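Iestyn Vaughan
so, Küchenthread. Weil ihr gefragt habt, ob das mit dem Umbau endlich durch ist. Kurz: fast. Lang: siehe unten

Iestyn Vaughan
Arbeitsplatte liegt seit Juli. Weiß, glänzend. Ja ich weiß, man sieht jeden Krümel. Wollte ich trotzdem. Meine Schwester war für Eiche, hat verloren

Iestyn Vaughan
Kosten, weil die Frage eh kommt: Platte plus Spüle plus Einbau 2.612 Euro. Angebot von Guthrie. Simance wäre günstiger gewesen, aber Lieferzeit zum Davonlaufen

Iestyn Vaughan
Griffe hab ich keine. Fronten hellgrau, glatt. Nach drei Wochen greife ich immer noch ins Leere. Gewöhnungssache angeblich 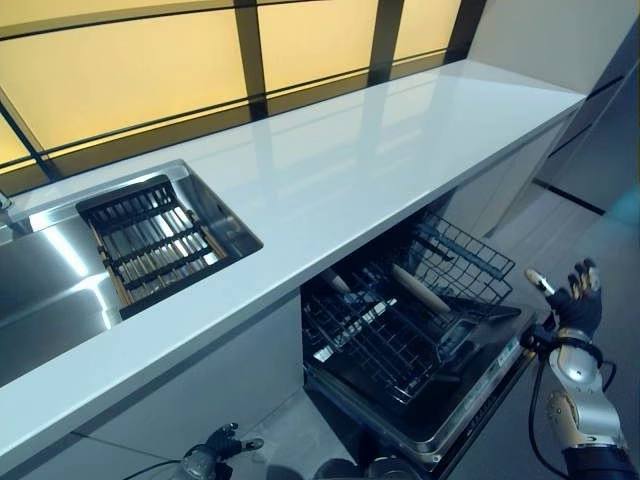
Spülmaschine offen, Gitter auf der Spüle, gelbes Licht hinten. Stand heute

Iestyn Vaughan
Zum Licht: die gelben Scheiben an der Rückwand sind mein Lieblingsteil. Milchig, von hinten beleuchtet. Morgens um 6 reicht das völlig, Deckenlampe bleibt aus

Iestyn Vaughan
spiegelt sich halt in der Platte. Mag ich. Mann sagt Aquarium

Iestyn Vaughan
Abtropfgitter über der Spüle statt daneben = beste Entscheidung. Das alte von Gredo stand immer im Weg und drunter die ewige Pfütze. Jetzt tropfts direkt ins Becken und die Platte bleibt frei

Iestyn Vaughan
Und nein, Holz gehört nicht in die Spülmaschine, bevor jetzt wieder alle schreiben. Quillt auf, wird rau, reißt irgendwann. Mit der Hand, warmes Wasser, sofort abtrocknen, fertig. Ich kenne die Regel. Ich halte mich nur nicht immer dran

Iestyn Vaughan
Frage an die Runde: was nehmt ihr für Edelstahlbecken?? Hab das Zeug von Fletutico probiert, macht Streifen. Essig geht, riecht aber die ganze Wohnung nach Gurkenglas

Iestyn Vaughan
Nachtrag weil mehrfach gefragt: Kratzer in der Platte bis jetzt keine. Ich schneide aber auch nie direkt drauf und Töpfe kommen auf den Untersetzer. Putze mit fast 100 Prozent Wasser und nem Tropfen Spüli, Mikrofaser, mehr nciht

Iestyn Vaughan
Offen noch: Sockelleiste, Silikonfuge hinten links, und eine Schublade die klemmt. Monteur meldet sich "zeitnah". Aha

Iestyn Vaughan
muss los, Maschine einräumen. Tipps fürs Becken bitte drunter, lese heut abend alles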